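**Brutwood stew** is a slow-cooked dish of barley, root vegetables and smoked fish or pork, associated with the valley town of Brutwood and the farms around it. It is cooked in one covered pot over low heat and served thick, usually with rye bread. In town it is often just called "the pot."

## History

The dish grew out of the cooking of farm laborers, who put a pot on before morning work and ate from it at midday. The earliest known written recipe is in a household book kept by the Lindqvist family, who ran a boarding house near the rail depot. It calls for barley, turnips, onions, salt pork and "water to cover by a thumb." Carrots and potatoes are not mentioned, though both appear in nearly every later version.

Smoked fish came into use after the Relon cannery opened on the lake. Workers were allowed to buy broken fillets at a low price, and by the time the cannery closed the fish version was as common as the pork one. The food writer Kjell Aasen, who grew up in the town, treated the two as separate dishes in his book *Gastusine*. Most local cooks do not.

## Preparation

The barley is rinsed and soaked overnight, then drained. Onions are softened in fat at the bottom of the pot, and the turnips and other roots are added in large pieces. Barley goes in next, followed by the liquid. Pork is added at this stage. Smoked fish is held back until the last half hour, as it falls apart if cooked longer.

The pot is then covered and kept at a bare simmer for roughly 5 hours. Older recipes use a cast-iron vessel set at the back of a wood stove. Enameled pots are now more usual, and an oven set low gives much the same result.

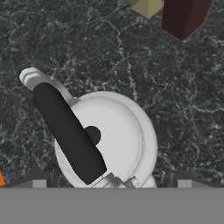

Stirring is kept to a minimum. Barley releases starch when it is moved, and a stew that has been stirred often turns gluey before the grain is done. If the liquid runs low, hot water or stock is poured in at the side. Salt is added at the end, after the fish or pork has given up its own.

## Variations

On the north side of the valley, cooks add dried apple and a spoonful of mustard. A meatless version uses dried mushrooms and the water they were soaked in. In her study of valley cooking, Hyun-seo Yeon recorded 34 household recipes and found that rutabaga had replaced turnip in more than half of them. She also noted a thinner form, served as a first course, that was made only in homes near the lake.

Leftover stew sets firm when cold. It is commonly sliced and fried in butter for breakfast.

## Local observance

Brutwood holds a stew supper each September in the old depot building. Attendance at the first supper was 192. The event later moved to two sittings, and the town reported 2,271 bowls served over its most recent weekend.

## See also

- Barley soup
- Pottage
- Smoked whitefish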